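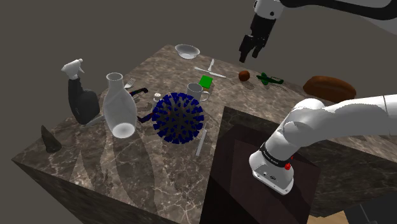 Where does marble come from?

Have you ever leaned on a kitchen counter and wondered how old it was? I do this all the time, and my family has mostly stopped answering me. The kitchen might be new, but if the counter is marble, the stone could be millions of years older than the house!

Marble starts out as a different rock called limestone. A lot of limestone was made at the bottom of warm, shallow seas. Tiny creatures with shells died and sank, and their shells piled up in a thick, mushy layer (a bit gross, I know). More and more stuff landed on top and squashed it until it turned hard.

Then comes the cooking. Sometimes limestone gets pushed deep down in the Earth, where it is very hot and there are miles of rock pressing on it. It doesn't melt, but the tiny crystals inside it grow bigger and lock together like puzzle pieces. Now it's marble. Rocks that get changed this way are called metamorphic rocks. Say it slowly: met-a-MOR-fic.

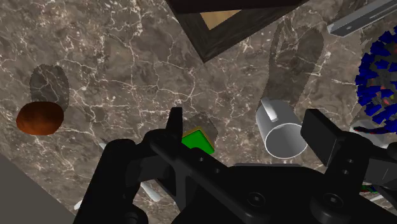 Brown and gray marble with thin, pale veins running all over it.

Pure marble is white. The colors come from other things that got mixed in, like clay, sand or bits of iron. Iron can make it pink, red or brown. The squiggly lines are called veins, and some of them were once cracks that filled up with new minerals. No two slabs match, which is my favorite part.

I once visited a quarry called Retamal, in February, wearing 3 sweaters. The workers there cut blocks with a long wire covered in tiny diamonds. One block was taller than my dad!

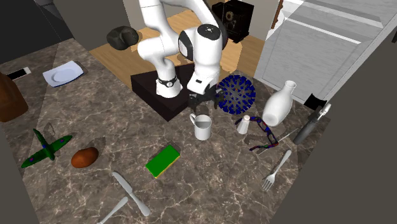 A block that big has to be sliced up like bread before anyone can use it. After that the slices are rubbed with finer and finer grit until they shine.

Want to try something? Ask a grown-up for a spare chip of marble (not the counter, please!) and put 2 drops of vinegar on it. Look closely for tiny bubbles. The vinegar is an acid, and it's eating away a little of the stone and letting out a gas called carbon dioxide. So wipe up lemon juice fast if you have marble at home.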